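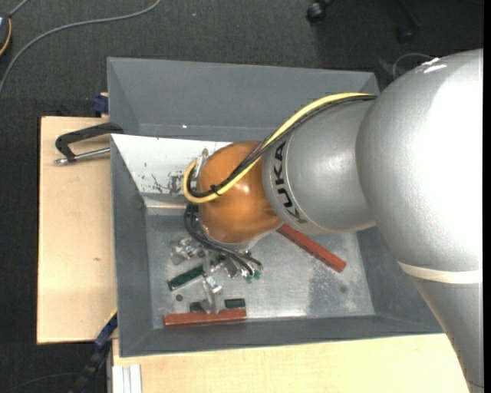 How long should you wait before walking on a newly oiled wood floor? Overnight in socks, and four days before you bring back furniture or wear shoes.

Posted in November by the Malabanan Floor Shop

These steps are for a hardwax oil finish on bare, sanded boards. If your floor has old varnish on it, sand that off first. Oil won't soak through varnish and will sit on top as a sticky film.

Start with the room temperature. Set the heat to a normal living level the day before and leave it there. Cold boards take oil badly, and the finish stays soft for much longer.

Vacuum the floor twice, the second time across the boards. Go along the baseboards with the narrow nozzle. Wipe everything with a dry microfiber cloth. Don't use a damp one, which raises the grain.

Stir the can well with a flat stick, all the way to the bottom. Don't shake it. If you are using more than one can, pour them together into a bucket so the sheen matches from wall to wall.

Begin in the corner farthest from the door. Brush the edges first, then work the oil along the boards with a short-nap roller or a wide floor brush. Do 5 or 6 boards at a time, full length, and keep the edge wet. Use much less than you would with paint. If it looks shiny and stands on the surface, you have put on too much.

Wait fifteen minutes and wipe off anything that hasn't soaked in. Check the knots, where oil tends to pool.

Let the first coat dry overnight with a window open a little. In the morning rub your hand over it. If it feels rough, go over it lightly with a fine pad and vacuum again. The second coat goes on thinner than the first and takes half the time.

We did the upstairs of a house in Vutdale this way, 1,153 square feet with the hallway, and had to redo one bedroom where the second coat went on too early. The boards were still tacky near the window.

Lay used rags flat outdoors to dry, or put them in a metal can of water with a lid. Oily rags left in a pile can catch fire on their own.

No rugs for two weeks. No wet mopping for three.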